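Vittoria Carbone
Robot data person at Prenura. Posts about bins, mostly.

1/ Ok, thread time! A bunch of you asked what I do all day now that I've moved over to the data side, so let's talk about teaching an arm to pick things out of a bin. Or more exactly, about collecting the examples it learns from, which has eaten my whole spring and I'm very happy about it.

2/ Short version of the setup: a person steers the arm through a task, we record everything (camera, joint positions, how open the fingers are), and that recording is one example. We call them episodes. You pile up a lot of episodes and train on the pile. The model has to work out what the person was up to.

3/ We hit 1193 episodes on Sunday night!! I was at home in my socks watching the number tick over on the dashboard and I may have yelled. My neighbor has stopped asking.

4/ Back in April I thought the hard part would be the steering. It's a skill, sure. My first day I was terrible at it and my shoulders hurt from holding my breath (can shoulders hurt from that? mine did). But you get decent in a week or so. What takes forever is deciding what to record.

5/ Example. Our first 200 episodes all began with the gripper parked at the same spot over the middle of the bin. So tidy! So easy to compare! And the model trained on them was lost the moment you started it anywhere else. It would drift off to the middle like it had left its keys there.

6/ Now we start each episode from somewhere different. High, low, left side, right side, already down inside the walls. Remo Fiore wrote a tiny script that calls out a start position before every episode, and I love it more than some apps I pay for.

7/ The starts from inside the bin are my favorite ones to record. You've got hardly any room, the camera is riding on the gripper so it comes along for the trip, and you have to think about the rim the whole time. On the way out too. Especially on the way out.

8/ Which brings me to bumps. We used to throw out any episode where the gripper touched a wall. Then Remo asked how the model was supposed to learn to get away from a wall if it had never met one. Good question, annoying question. We now keep the gentle touches as long as the operator recovers and finishes the task. Hard hits still get tossed, and then somebody checks the fingers.

9/ Same deal with missed grabs. You close on the item, it slips, you open, shift a bit, go again. I used to hit delete on those out of pure embarrassment. Please don't delete those! The second try is gold. Our D'Amico set has loads of them and it's the one I'd save in a fire.

10/ (The sets are named after whoever lost the coffee bet that week, or after a street, or in one case a cheese place we like. Venelar is the street. I won't be taking questions on Grandamlow.)

11/ Another thing I got wrong: empty bins. I figured an episode with nothing to pick up was a wasted episode. But a real bin runs out! If the model has only ever seen full ones it'll go on grabbing at the floor forever, very politely. So we record "go in, look, find nothing, come back out" as its own task.

12/ Here's the corner where I spend my days. 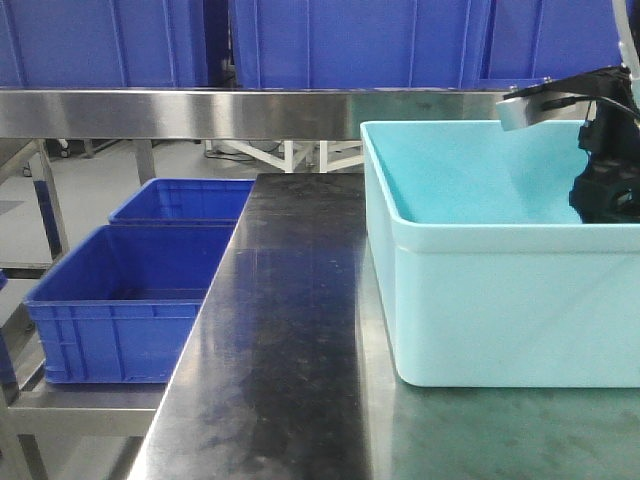

Gripper down in the aqua bin, nothing in the fingers. Blue crates to the left and more blue along the back.

13/ I get asked if we clean the table between sessions so the recordings look nice. Nope! Smudges and reflections stay in. Steel is a pain for cameras, the glare moves when the light moves, and I want the model to have seen plenty of that before anyone depends on it.

14/ Bin color is next on my list. Aqua and darker blue are both well covered at this point, and I'd like to mix in something far away from either. If you've trained on bins in lots of colors, did it help with new ones or did you just end up needing more episodes? Would love to hear.

15/ Practical stuff for anyone starting out. Write the task down in one sentence before you record. Label the same day, your memory is worse than you think. Two operators minimum, because everyone has habits. I come in from the right every single time unless I'm told not to, and Remo goes slow then fast like he's parking a car.

16/ And take breaks! We stop after 5 bad episodes in a row, that's the rule. It's nearly always a tired person and hardly ever the arm. Go drink some water, walk around, come back.

17/ Next up is retraining with the new starts and the empty-bin episodes mixed in together. I've got no results yet so I'm not going to promise you any, but I'll post them either way, even if it goes back to looking for its keys.

18/ Replies are open. Tell me about your weirdest episode that you ended up keeping. I'm on the arm again until 4 and I'll read them on my break.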